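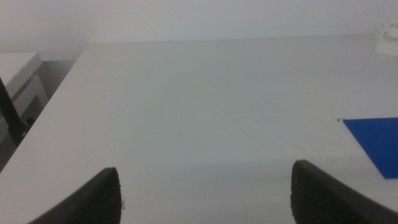 Part-time bakery counter help wanted, Hviid Bakery, Prasatville

Need two people for early shifts, start of July. 5:30 to 11, four days a week, one of them a weekend day. Bagging, register, slicing, wiping down. Some lifting (flour comes in big sacks, sorry).

Pay is $285 a week plus tips. Free bread, obviously. $700 bonus if you stay thru the end of the year.

No experience needed but you have to be on time. We do over 3,000 rolls on a holiday week and the line starts before we open. Spanish a plus. Must be 18 because of the slicer.

Parking behind the Fakard building, not out front, they tow.

To apply: stop in after 1 and ask for a form, or leave a note in the box by the side door. Name, phone, wich days you can't do. No resumes by mail please. Forms in by Wed 18 June.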